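Home Features Reviews Money Subscribe

Before You Buy the Second Arm
May 2022

I run a small kitchen-goods shop in Prindport, and last fall I got it into my head that a robot should set our display tables. So I started pricing them – and boy, did I learn to read a quote from the bottom up!

The arms were the part I'd saved for. The hands were extra, and so were the mounts, the training days and a yearly software fee of $2,000. The firm I liked best, Wullen, let me try my table in simulation first, and I'd pay for that again in a heartbeat.

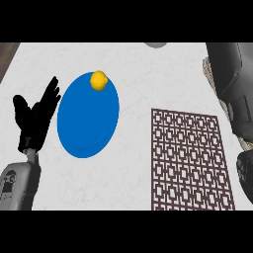

Start with the table

A blue plate and a patterned placemat on a white top, that's all I asked for. Even so, I spent 13 evenings fiddling with where the plate should go, and every one of them was cheaper than a bolt in my floor.

Ask about hands

Wundbridge quoted me a pair as standard. Oosthuizen sells them singly, with some 50 days' wait. I'm holding off until October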